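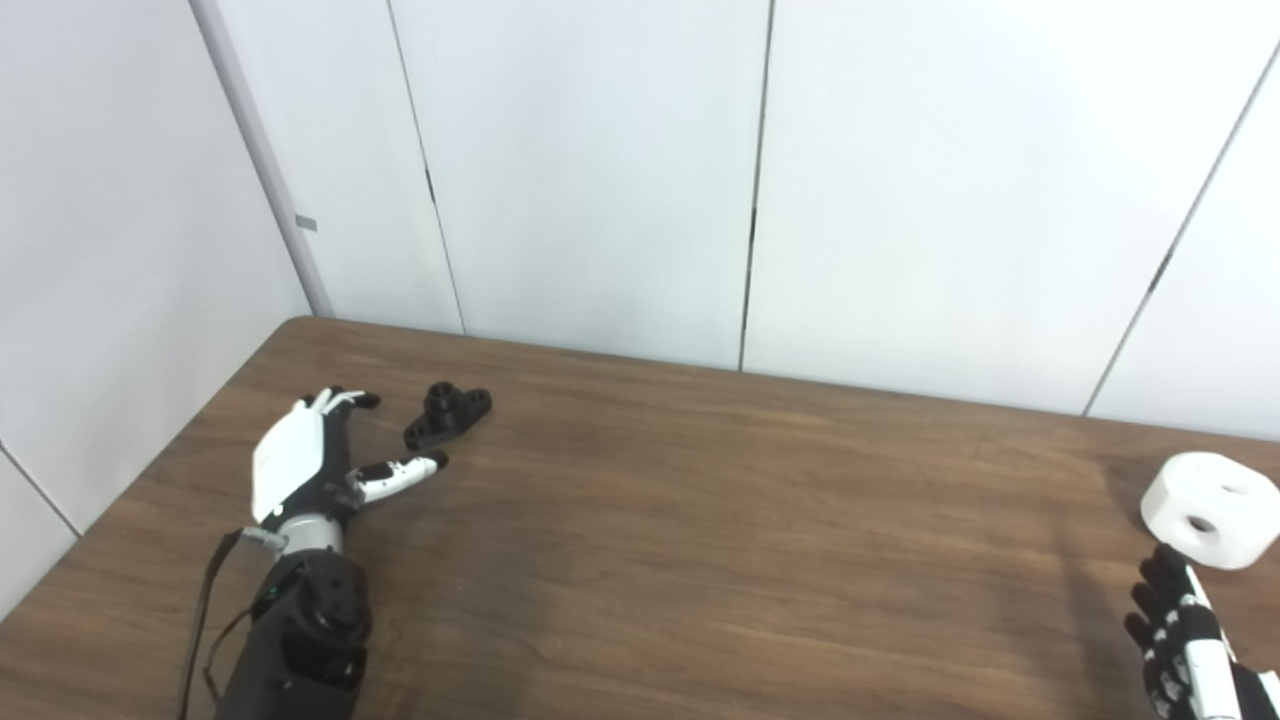 LINDTHORPE – March 2018

Employees of Conditz Insurance Services visited the Brilham Center last month as guests of its annual open house for corporate supporters. The center provides day programs, job coaching and family counseling for adults with developmental disabilities, and has received funds from the Conditz employee giving program for the past four years.

The group of 24 was welcomed in the main lobby by Leokadia Bielecka, Director of Family Services, who outlined the day and introduced the staff. Visitors then toured the three classrooms, the teaching kitchen and the new quiet room, which was paid for in part by last year's gift of $3,927. The room has adjustable lighting and padded seating, and may be reserved by families for up to an hour.

"Many of our colleagues have given through payroll for years without having seen the building," said Remo Camenzind, Vice President of Claims at Conditz. "We were glad to meet the people who run these programs, and several of us have asked to come back."

Lunch was prepared by members of the culinary class and served in the Lebrun Room. Ms. Bielecka reported that the center now serves 103 adults each week, and that 370 families used its counseling line during the past year. The waiting list for job coaching remains long – two more coaches are to be hired before the summer session.

The afternoon closed with a short question period on transportation and evening hours. Conditz will hold its next workplace collection for the center in July. Employees who wish to take part may obtain a pledge form from the Human Resources office in Lindthorpe.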